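Retetti Two-Arm Bench Cell: Set-up and Care
Section 6. Hand sleeves, wrist cables and the tray check

6.1 When to use this section

Follow these steps after any of the following: a hand has been taken off and refitted, a wrist cable has been replaced, the cell has been moved to another table, or the controller shows message 27 (hand position out of range). For a first installation, finish Section 5 before you start.

Allow one hour for both arms. You will need the 2.5 mm hex key from the cell tool kit, a soft dry cloth, the round tray, and a test object that fits easily in the palm of the hand.

CAUTION: Press the stop button and switch off arm power at the Bostora controller before you touch a hand, a cable or a joint cover. Wait until the power lamp is out. The arms sink slowly when power is removed, so support each forearm and lower it to the table.

6.2 Checking the sleeve

1. Look over the textured sleeve on the hand. Replace it if the texture has worn smooth or if there is any split near the base of the fingers.
2. Pull the sleeve toward the wrist until it lies flat over the palm. There must be no folds where the fingers bend.
3. Open and close each finger by hand, one at a time. The sleeve should not pull the finger back or catch in a joint.
4. Wipe the metal finger segments with the dry cloth. Do not use oil or spray cleaner on the fingers.

Note: A new sleeve is stiff for the first day or so. Run the hand warm-up program twice before you record any grip settings.

6.3 Routing the wrist cables

1. Check that each connector is fully seated and that its locking ring is turned to the mark.
2. Leave a free loop between the wrist and the forearm. With the wrist straight, the loop should measure 121 mm from the forearm shell to its highest point.
3. Turn the wrist by hand through its full range in both directions. The loop must open and close without going tight.
4. Bend the elbow fully and check again. If the cable touches the tabletop in this position, shorten the loop a little at the forearm clip.
5. Tighten the clip screw until it stops, then no further. The clip is plastic and the thread strips easily.

CAUTION: Do not tie the wrist cables to the arm shell with cable ties. A tied cable can break inside its jacket with no mark on the outside.

6.4 Placing the tray

1. Clean the tabletop and the underside of the tray.
2. Set the tray between the two arms, where both hands can reach it. Its center should be 54 cm from the line between the two arm bases.
3. Press down on the rim at several points. If the tray rocks, look for dirt under it before you adjust the table feet.
4. Clear everything else out of reach of the arms, including tools and loose paper.

If the Harasym soft mat is fitted under the tray, choose "Mat" on the table height screen. Using the wrong setting makes the hand press too hard when it comes down.

6.5 Running the tray check

Read all of the steps before you turn the power back on. Keep one person at the stop button for the whole check.

1. Switch on arm power and wait for the ready tone.
2. Open Cirkine on the operator screen and choose Maintenance, then Tray Check. Set the speed to Low.
3. Start the program with the tray empty. Each hand moves over the tray in turn and returns to its rest position.
4. Watch the gap between the fingertips and the rim. Stop the program if any finger touches it.
5. Put the test object on the tray and choose Grip, Right. The right hand comes in palm down and closes while the left hand waits beside the tray.
6. Let the hand hold the object for ten seconds. It may tilt in the grip and rest partly on the tray, and this is acceptable during the check.
7. Choose Release, then repeat with Grip, Left.
8. Save the result for each hand. A grip value of 147 or lower is a pass.

If the value is too high, return to 6.2 and check the sleeve first. Most high readings come from a sleeve that has crept toward the fingertips. If the second reading is also high, carry out the finger zero procedure in Section 7.

If the hand closes beside the object, do not move the tray to suit it. Repeat 6.4 with a tape measure, then run the check again from step 1.

Note: Results are stored by arm. When an arm is exchanged, delete the old results before you run the check, or the screen will go on showing the earlier pass.
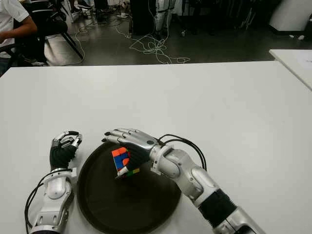

After both hands have passed, set the speed back to Normal and enter the date in the cell log. Repeat the check every month, and again after any sleeve change.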